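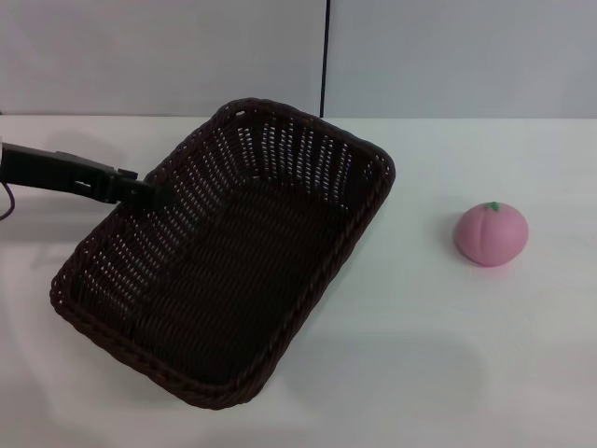
A dark brown woven basket with a braided rim.

How do you make a basket out of sticks?

Hello! I'm Zahira Manurung and I make baskets for a living, in a shed at the bottom of my garden in Prirkbridge. It smells like a pond in there (a nice pond) and there are always bits of twig in my socks.

Today I'm going to tell you how weaving works, what baskets are made from, and why people have been making them for such a very long time.

First, go and find a jumper

A woolly one is best. Look at it really closely. Can you see that the wool goes in and out of itself, over and over? A jumper is knitted, so it's made of loops. Now look at a tea towel. There aren't any loops in that. Some threads go up and down, and other threads go across, ducking over one and under the next. That's weaving, and a basket is made in much the same way, only with thicker, bendier stuff than thread.

Basket makers have special words for the two sorts of strand. The ones that stand still are called stakes. The ones that travel in and out between them are called weavers. Yes, I'm a weaver too, so it does get muddling!

What are baskets made from?

Nearly anything long and bendy. In Britain we use a lot of willow, which is a tree that loves damp ground. If you cut a willow right down in winter it doesn't mind a bit. It grows a whole new crop of long thin rods, called withies, and some kinds grow taller than your dad in one summer.

My grandmother used rattan, a climbing palm that scrambles up through the forest on little hooks. In other places people use bamboo, rushes, straw, pine needles or strips of wood. You can even get baskets made from plastic strands or twisted paper, and from across the room it can be quite hard to tell.

Making the sticks bend

If you picked up a dry willow rod and tried to fold it, it would go SNAP. So before I weave anything, my willow has a bath. It lies in a long tank of cold water for days, with a brick on top to stop it floating, and afterwards I wrap it in an old blanket overnight. By morning I can tie it in a knot.

When the basket is finished it dries out again and goes stiff. All the strands are gripping each other by then, so it keeps its shape.

Bottom, sides, top

I always begin with the base, and I make it nice and tight because that's where the weight goes. Then I push in the stakes and bend them up, so the whole thing looks like a spider lying on its back. After that it's in and out, in and out, round and round, tapping the rows down as I go. Krešimir Vidmar, who taught me, used to sing while he did this part. He only knew one song.

The sides don't have to be as tight as the base. If you leave little gaps, the basket is lighter and air can get in, and that's good for things like apples and onions.

Last of all comes the border. The ends of the stakes get bent over and tucked behind one another, and if you like you can make them into a plait or a twist, like a rope. It's the fiddliest bit and my favourite. It also stops everything unravelling!

Which came first, baskets or pots?

We can't be completely sure. Baskets are made of plants, and plants rot, so most very old ones have vanished. But sometimes a person long ago pressed wet clay against a basket, and the pattern stayed in the clay after the basket had gone. Archaeologists get terribly excited about that, and so do I.

Have a go

You'll need a paper cup, some wool and a pair of scissors. Ask a grown-up to help with the cutting.

1. Make 5 cuts from the rim of the cup down to the bottom, evenly spaced. Now you have 5 stakes.
2. Gently bend the stakes outwards a little.
3. Tape the end of your wool inside the cup, near the bottom.
4. Take the wool over one stake and under the next, all the way round, and keep going.
5. When you get near the top, tuck the end in.

Why five and not six? Try it with six and see what happens on your second time round. (Write and tell me if you work it out. Teguh Rondonuwu from Clarport did, and he drew me a very good diagram.)

Words to remember

Stake: a strand that stands still.
Weaver: a strand that goes in and out.
Withy: a long, thin, bendy willow rod.
Border: the finished edge around the top.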